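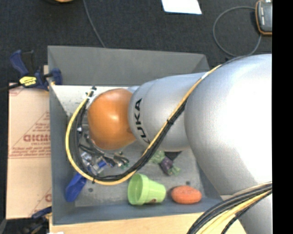 How to sort out a loft full of boxes (and keep it sorted)

If your loft is anything like ours was, you go up there twice a year with a torch between your teeth, move six boxes to reach the one you want, find it's the wrong one, and come down again covered in dust. We put up with that for far too long. Then we moved from Stelmakh Road to the house in Pokevthorpe, and I promised myself that the new loft would be done properly from the start. It took most of a June, a little at a time, and I've had so many people ask me how the labelling works that I thought I'd better write it all down.

What you'll need

Lidded boxes, all the same size if you can possibly manage it
A thick black marker and some white sticky labels
A cheap notebook with numbered pages, or a spreadsheet if you prefer
Bin bags, and a separate bag for charity
A good light you can hang up, so that both hands are free

Step 1: Bring it down

I know, I know. It's tempting to sort things up there on your knees, but you'll be cross and aching within the hour. Bring down a few boxes at a time, enough to fill the landing and no more, and do the next lot another day. Early morning is best in summer. By two in the afternoon our loft is like an oven.

Step 2: Empty each box completely

Tip the whole thing out onto an old sheet. Don't rummage! When you rummage you only see what you were expecting to see, and the broken fairy lights go straight back in for another ten years. Make your piles as you go: keep, give away, throw away, and a small one for things that belong to other people. Ours had three casserole dishes in it that I'm fairly sure were my sister's.

Step 3: Pack by when you'll want it

Most people pack by type, with all the books together and all the fabric together and so on. I'd gently suggest packing by occasion. Everything for Christmas goes in one group, camping in another, winter bedding in a third. You'll hardly ever go up for "fabric", but you will go up for the tent, and you'll want the pegs and the mallet at the same time.

Put heavy things at the bottom and don't fill a box so full that you can't carry it down a ladder with one hand on the rail. Books are the worst for this. Half books, half jumpers is a nice light mixture.

Step 4: Number the box, list it in the book

Write a big number on both short ends and on the lid. Only a number, mind, with no description. Contents change and labels don't, and I've opened plenty of boxes marked "curtains" that hadn't seen a curtain since we were in Nindum Street. The list goes in the notebook, one page to a box, in pencil so you can rub things out. When you take something away for good, cross it off before you go to bed.

Our notebook came to 394 lines by the end, which sounds mad, but I found the spare boiler key in under a minute last winter.

Step 5: Put it back with a path down the middle

Leave yourself a walkway from the hatch to the far end, and only put boxes where there are proper boards. Things you want every year go nearest the hatch. Keepsakes and old paperwork can go to the back, though do bring anything precious like photographs down into the house, as the heat and cold aren't kind to them. Stack two high at most, with the numbers facing the path.

Keeping it going

Once a year, usually when the Christmas boxes come down, I pick a page of the notebook at random and check it against its box. If there's something in there we haven't touched or thought of since the last time, out it goes. And keep one empty box by the hatch, already numbered, for whatever turns up next.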